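4.2 Chaleiras e recipientes de boca aberta: a pega como ponto de decisão
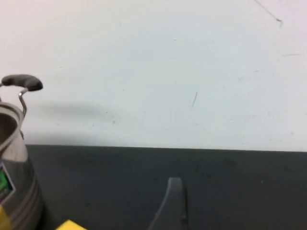 Figura 7. Chaleira de aço inoxidável com pega preta sobre suporte de arame, na bancada escura. Etiqueta verde no corpo.

Passamos agora ao segundo grupo de objectos, as chaleiras. Grupo pequeno no inventário mas o que deu mais trabalho a classificar. O inventário completo tem 3,759 entradas (ver secção 3.1), recolhidas nas cozinhas de Edville e na colecção de apoio da Kinwood; as chaleiras são 51. Poucas. Mesmo assim foi aqui que os codificadores mais discordaram entre si, e por isso a secção ficou mais comprida do que estava previsto no plano inicial.

O problema principal é a pega. Numa panela a pega sai do corpo, de lado, e a categoria fica resolvida logo na primeira passagem. Na chaleira do tipo da Figura 7 a pega está acima do corpo: um arame metálico dobrado sobe do rebordo e segura uma peça preta, alongada, de aspecto borrachoso, na horizontal. São portanto duas partes com funções diferentes – o arame que suporta, a peça que se agarra – e a grelha original só tinha um campo, "asa". Metade dos codificadores descrevia o arame, a outra metade descrevia a peça preta. Na revisão de 6/12/14 o campo foi dividido em dois, "suporte" e "zona de preensão", e as fichas antigas foram refeitas à mão. Todas. Demorou.

Depois da divisão o acordo melhorou, como se vê na Tabela 5. Não ficou perfeito. Continua a haver dúvida quando o suporte e a zona de preensão são do mesmo material, o que acontece nas chaleiras esmaltadas mais antigas, com arame grosso e sem revestimento nenhum. Nesses casos optámos por preencher os dois campos com o mesmo valor e marcar a ficha com R (repetido). Naylor propôs deixar o segundo campo em branco; a proposta foi discutida e não foi aceite, porque o branco já era usado para "não observado" e iamos misturar duas coisas.

Segundo ponto, o corpo. A chaleira da figura alarga para baixo e depois desce numa série de frisos horizontais até à base. Perfil em degraus. Na grelha: "corpo troncocónico com frisos". Os frisos foram registados só como presença/ausência, sem contagem, visto que a contagem variava muito com o ângulo de observação e com os reflexos do aço. O metal polido é ingrato nisto. Uma faixa mais escura tanto pode ser um friso como a bancada reflectida no corpo, e dois codificadores chegaram a registar frisos numa leiteira perfeitamente lisa. A regra passou a ser passar o dedo. Parece pouco científico mas resolveu.

Terceiro, a boca. Com a boca aberta vê-se um pouco do interior, mais escuro, e o rebordo superior arredondado a curvar para dentro. Registámos o estado de abertura no momento da observação e mais nada; não se infere daí se o objecto tem ou não tem tampa. Nas primeiras fichas essa inferência foi feita várias vezes (recipiente aberto = recipiente sem tampa) e teve que ser retirada, uma a uma, a partir das folhas de campo. A tampa aparece com frequência noutro sitio da cozinha, no escorredor, dentro de uma gaveta, uma vez em cima do frigorífico.

Etiquetas. A presença de etiqueta foi registada como atributo à parte, com cor e posição. No caso da Figura 7, campo verde vivo com margem clara, na parte baixa do corpo; texto ilegível, logo campo "texto" = NL. Não se tentou adivinhar. Importa distinguir etiqueta de decoração, distinção que no grupo das canecas (4.4) é bastante mais complicada. Nas chaleiras quase nunca há dúvida. Das entrevistas de Edville fica a ideia de que muita gente nunca tira a etiqueta, umas vezes por esquecimento, outras para não ficar a cola – uma participante disse que a cola era pior do que o papel e que já tinha estragado um bule assim.

Superfície e objectos vizinhos. A bancada foi sempre codificada em separado do objecto, com três valores de tom (clara, média, escura) e sem indicação de material. O cinzento-carvão da figura entra em "escura", a parede branca lisa em "fundo neutro". Já os objectos vizinhos levantaram uma questão que não tinhamos previsto: até que distância um objecto é vizinho? Na figura há um item amarelo, plano, perto da base, que pode ser uma esponja ou um pano. A ficha diz "item plano amarelo, têxtil ou esponja", classe de limpeza provável. Optámos por aceitar fichas com identificação incerta desde que a incerteza ficasse escrita, e por não as usar na análise de co-ocorrência da secção 5. Para a vizinhança propriamente dita seguimos o critério de Lindqvist, um palmo, adaptado: 300 mm medidos a partir da base. Quem aplicou o palmo sem régua teve resultados piores.

Quanto ao peso e à capacidade, não entram aqui. Foram medidos só para os objectos da colecção Kinwood, com a balança Pravine, e os valores estão no anexo. Nas cozinhas particulares não foi possivel esvaziar tudo nem pareceu razoável pedir.

Uma nota sobre o termo. "Chaleira" e "cafeteira" são usados de forma trocada por vários participantes, para o mesmo objecto, às vezes na mesma entrevista. Mantivemos o termo do participante no campo livre e o nosso no campo de classe. Onde os dois divergem prevalece o de classe, para efeitos de contagem, mas o outro não foi apagado e pode interessar a quem trabalhe o vocabulário.

Falta tratar as chaleiras eléctricas, que ficaram de fora deste grupo por terem base separada. A recolha foi feita em Julho, 80 fichas, ainda por rever. Seguem em 4.3 os tachos e as panelas, onde o campo "suporte" fica quase sempre vazio.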